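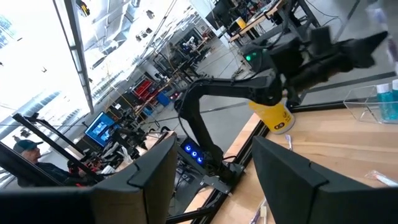
A yellow-and-white container with a small label near its lower edge. At far right, two teal bottles with white caps.

Heranum Asks Shoppers to Read the Label, Learns That They Would Like To

DODGATE, July – Heranum, the household labeling company, today released the results of its first Small Print Survey, in which 627 adults were handed ordinary packages from their own kitchens and bathrooms and asked to read the directions out loud. Many reached for their glasses. A fair number reached for someone else's glasses. One respondent read the entire back panel of a shampoo with great confidence and was later found to be reciting it from memory.

The survey tested products at arm's length, under normal household lighting, with no magnifiers allowed until the second round. Only 22 percent of participants could read every line of the directions on the first try. Storage instructions did worst, followed closely by the customer help number, which several people suspected had been made small on purpose.

"We have spent years printing important things in a size best enjoyed by ants," said Bogdan Cozma, head of label design at Heranum. "I include my own work in that. My mother called to ask how much descaler to put in her kettle, and I had to tell her I'd check, and then I had to go and find a lamp."

In response, Heranum is introducing Gernent, a set of layout rules for bottles, tubs and tubes. Under Gernent, directions are set in type no smaller than 8 point and printed on a plain background. The product's founding story, if it has one, goes underneath. Brands that wish to keep the founding story at its present length may do so by purchasing a larger bottle.

Gernent also retires the peel-back label with a second label inside it. Respondents described these as "sticky," "a trap" and, in the case of one man with wet hands, something the company has chosen to leave out of its charts.

The rules were drawn up with Kolář, a packaging studio whose previous work for Heranum includes a silver-on-white dishwasher label that won praise from designers and was read by very few of them. The studio has agreed to use ink that can be seen.

Trial labels will appear on 2 product lines first, a bathroom cleaner and a laundry powder. Shoppers in Dodgate will see them before anyone else and are invited to complain in the usual way. The help number has been enlarged.

The full survey is available from the Heranum press office in regular and large print. Requests for the large print edition are currently ahead.

About Heranum
Heranum designs and prints labels for household and personal care products. Its headquarters are in Dodgate, behind a sign that visitors say is hard to read from the road. A replacement is on order.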